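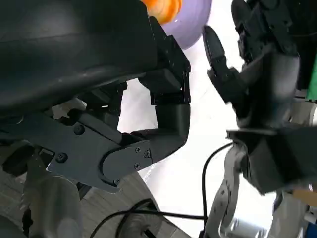 # Setting up the Trastau two-hand kit, with complaints

November 2024

The Trastau kit arrives in two boxes, one per hand, and a third thin box containing the manual, which was written by someone who already owned the kit. I've now had mine for long enough to know where it misleads you. What follows is the order I'd do things in if I were starting again, which in August I did, twice.

You'll need the kit, a hex key set better than the one supplied, a table that doesn't wobble, and a free afternoon. Trastau says 8 minutes. Trastau must have very quick afternoons.

## 1. Check the screws before you plug anything in

Start with the finger linkage. The flat grey plate on the side is held on with small dark screws, with a little cluster of three on the rounded cover near the base of the finger. Go over all of them with the hex key. Nip them up, don't lean on them. One of mine was finger-tight, and I spent an evening blaming the software for a rattle.

## 2. Mount the arms so the hands face each other

The manual shows the arms side by side, pointing forward like a pair of bored commuters. Ignore it. If you want the hands to pass things between them, turn the bases inward and leave a gap you could slide a shoebox through. Tighten the bases fully before you fit the hands, which are heavy enough to make a loose arm nod.

## 3. Sort out the cables

Each hand has a black cable that leaves the wrist and runs down the arm. Leave it some slack. Pull it neat and straight and it will look lovely until the wrist turns, at which point the plug comes out and the hand sulks with error 382. Error 871 means the same thing on the other hand. I have no idea why they needed separate numbers.

Two loose ties per arm is plenty. The ones in the box are too short, so use your own.

## 4. Install Cusis

Cusis is the control program, and it's better than it looks, which is lucky. Open it, pick "Paired hands", and let it find both arms. If it finds only one, close it and open it again. This is the official advice as well as mine.

Run the calibration with nothing within reach of the fingers. Each one curls in towards the palm and opens out again, slowly, with the air of somebody testing a bad knee.

## 5. Try something soft and round first

Put a few bright, rounded things between the hands and set the Pace slider to its lowest notch. The fingertips are rounded too, so a firm smooth object tends to squirt out sideways if they close quickly. Once the hands can pick up, hold and put down without incident, go up one notch. The top notch is for people with spare fingers in stock.

## 6. Decide whether you want the Ruriritz plan

Ruriritz is the paid support service that Cusis mentions every time you open it. It covers replacement finger segments and a phone line. The phone line is good. The segments take a while, and you can fit them yourself with the same hex key. I paid for one year, used it for a snapped knuckle block, and let it lapse. Cusis still asks after it.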